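Sustico Community Help > Food & Kitchen > Storage

How long do tins really keep once you've got a cupboard full?

Posted by firomton_fran, Jun 27, 2025
159 views

Hello all, bit of a long one. My mum has moved in with us and brought her whole larder with her, which means beans, peaches, soup, tinned meat, the lot. I've put it all on a Skodar shelf in the garage and I swear the thing is bowing. Some of the dates went by ages ago. Mum says a tin is a tin and it'll see us all out. My husband wants to bin everything with a date that's gone, and I'm stuck in the middle -- I hate waste but I don't want anybody ill either. Is there a sensible way of going through it? Also the garage gets really hot in summer, does that matter? Thanks in advance!

Evaristo Solís
Member, 2764 posts

Hi Fran, we had the same thing when we cleared my aunt's place, so you have my sympathy! First thing is to look at what sort of date it is. Most tins say best before, and that's about quality. The food might go a bit soft or dull after that but it's usually fine if the tin is sound. If anything says use by, stick to it.

Then pick up every single one and have a proper look. Bulging ends, leaks, deep rust or a bad dent on a seam and it goes straight in the bin, don't open it to check. A small dent in the side I don't worry about. Acidic things like tomatoes, pineapple and your mum's peaches don't last as well as beans or meat, so I'd eat those up first.

And yes, the heat does matter. I'd bring the lot indoors if you can find room, under the stairs or the bottom of a wardrobe, anywhere cool and dry. I write the month on the top of mine in marker pen and the new ones go to the back. Takes me an afternoon every September and then I forget about it for a year.
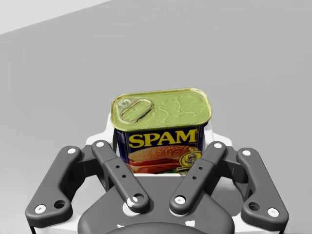 Oh, and watch out for anything marked keep refrigerated. Some of the big tinned hams are like that and they don't belong on a shelf at all, never mind in a hot garage.

tlapale_tea
Member, 21 posts

just eat it, my grandad had corned beef older than me and he was fine

moor_end_jan
Member, 1215 posts

Please don't go by somebody's grandad! Evaristo has it right. I'd only add that once a tin's open, tip what's left into a tub with a lid and put it in the fridge, and use it up in a couple of days. Our food bank wouldn't take anything past its date but they were very glad of the rest -- worth giving yours a ring before you shift it all indoors. And do get something stronger than that shelf, ours came off the wall with the soup on it.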